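Visit report: Plivonari open day, Codwood site
2021-07-06

Plivonari opened its Codwood hall to outside visitors for one afternoon. I went for the bin-picking cells, which the company has been talking about since March. Registration was at the side entrance, badge and safety shoes required. The parking lot fills early and the overflow lot is a ten-minute walk.

The hall covers 1675 square meters and is split between assembly, a test area and a small training room. The tour started in assembly with the Szalai controller cabinets. These are built in-house, wired by hand and tested overnight under load before release. Our guide gave a reject rate but asked us not to publish it. Cable labeling was clean, and every cabinet had its test sheet taped inside the door – paper, no tablet.

The test area took up most of the visit. The cell running that afternoon is called Trarkinach and is meant for mixed household goods: cartons, tubes, small packs. The job is to take single items from open plastic bins on a table. Gripping is done with a two-finger linkage gripper, and a small camera at the wrist gives the close view used for the last part of the approach. The wrist view was on a monitor next to the cell, so visitors could compare it with what the arm was doing.

Two points on the approach. First, the fingers take up a good part of the wrist view, and the software has to mask them out before it looks for an item. Second, an item standing upright near a bin wall leaves little room for a finger on the wall side. Plivonari handles this with a list of allowed approach angles for each bin type, edited by hand. It works for a fixed set of bins. I would not want to maintain it for a site that changes containers every month.

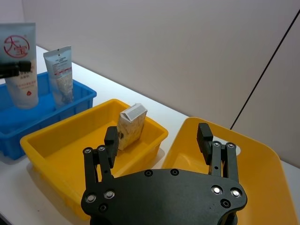 Imre Csonka asked whether the angle list could be dropped if the bins had lower walls, and said that in his experience changing the container is cheaper than changing the planner. The engineer at the cell agreed in part. Lower walls help with finger clearance, she said, but tall items then tip over the edge when the bin is moved.

The figures handed out were for a single shift: 451 pick attempts, of which 304 were done with no operator input. The rest were either repeated after a prompt or skipped. I asked for a breakdown by item type and was told it exists but is not ready to share. Without it the total says little, as a shift of nothing but cartons would look very different from a shift of tubes. Grip force is set per item class and is not adjusted during the lift.

The training room was the last stop. Operators get two days there, mostly on recovery after a failed pick and on safe entry to the cell. The manual runs to more than 200 pages. I read the chapter on restarting after a protective stop and found it clear, apart from one table that still uses the old signal names.

Questions at the end were mainly about price and delivery. No list price was given. Delivery for a single cell was quoted at five months, with the controller cabinet as the slow item. Slides will be sent to everyone who left an email address at the desk.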